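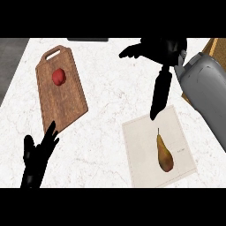 Speaker notes, student project night
Slot: 7:40 p.m., after the rocket people. Fifteen minutes with questions. Speaker: Naa Appiah. Zeyu has the clicker and has been told what it is for.

OPENING
Leave slide 1 up while people find chairs. Say hello. Say the team: me, Zeyu Kang, Iddrisu Osei, Obed Aryee. Our adviser is Edem Amissah, who signed the form and has been very brave since.

Project name is Skedcombe. Don't tell the story of the name. It takes four minutes and there was no laugh in rehearsal.

The pitch, one breath: we are teaching a two-handed robot to move fruit around a kitchen counter, in simulation, so that when it fails we don't have to mop.

SLIDE 1, STILL UP
Point at the pear. The pear is the job. It starts on the paper, and it needs to end up on the cutting board with the red one. A toddler can do this. Our toddler has two arms and a graphics card that sounds like a leaf blower.

Mention that the kitchen is all rendered. Last time a parent asked me where we got the marble.

Ask the room which hand should go for the pear. They will say the right one, it's hanging over that side. Agree. Then say that our first version had opinions about the left.

SLIDE 2: HOW WE TRAINED IT
One of us wears the headset and drives the hands. The software records what the hands did. We feed that to the model, and it tries to copy us, bad habits included.

We recorded 200 demonstrations. Iddrisu did most of them and now reaches for his coffee very slowly, from above.

(Pause here. If there's no laugh, keep going, he's used to it.)

The start positions get shuffled every time, fruit and board both. Our first batch didn't do that, and the model learned to grab one particular spot on the counter with total confidence, pear or no pear.

SLIDE 3: THE CHART
Do not read the chart aloud. Say this:
We ran 200 test trials. A trial passes if the pear is on the board and has stayed there for 3 seconds. We passed 80 of them.

Let that sit. Someone will work out the percentage. Let them have it.

Then the failures. The big group is the neck. A pear is narrow at the top and the model likes narrow things, so it pinches the neck and the bottom swings out. Obed calls this the bell. The next group is fumbled drops at the edge of the board. The last group is filed as "other," and I'd like to keep it that way while the judges are here.

SLIDE 4: WHAT WE CHANGED
Obed's part, but he has a lab practical and may be late. If he isn't in the doorway by now, I do it.

Two changes. We recorded new demos where the driver goes for the wide part of the pear. And we stopped throwing out the clumsy demos where the driver misses and tries again. Zeyu argued for keeping those for weeks. Zeyu was right. Zeyu will be clicking to the next slide very smugly at this point.

The new model is still training. Don't promise a number. Last term I promised a number.

SLIDE 5: VIDEO
Check sound is OFF. You can hear all of us on it.
If the video won't play, describe it with my arms. I've practiced.

QUESTIONS WE'LL GET
When does it go on a real robot? When Edem finds one we're allowed to touch. He's asking.
Why a pear? It rolls badly. An orange just leaves.
Will it chop things? No. Moving fruit only. Say this firmly, the school's insurance person is in row two.
Is it AI? Yes. Move along.

Thank the Mahama lab for the computer time. Thank the rocket people for going first. Give back the clicker.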